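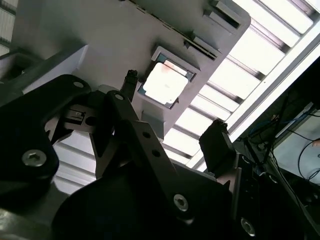 Building Interiors Group, Plimedik

4.2 Panel fittings and daylight

Claims that molded ceiling panels stay easy to inspect deserve some doubt. Figure 3 shows a pale gray one with a square opening, its rim raised and beveled, and a slotted vent strip nearby. Against the bright louvers, the window is almost white, and a faint reddish-brown smudge is one of the few marks that can be read on it. Matheson takes such marks as proof that soiling is easy to spot from below. We are not convinced — glare may hide as much as it shows. Her survey covered 75 panels at 2 sites, Grastine and Lulley, and does not report the light level at either. Until it does, we treat her cleaning schedule as a guess.

Figure 3. Square opening and vent strip in a light gray panel.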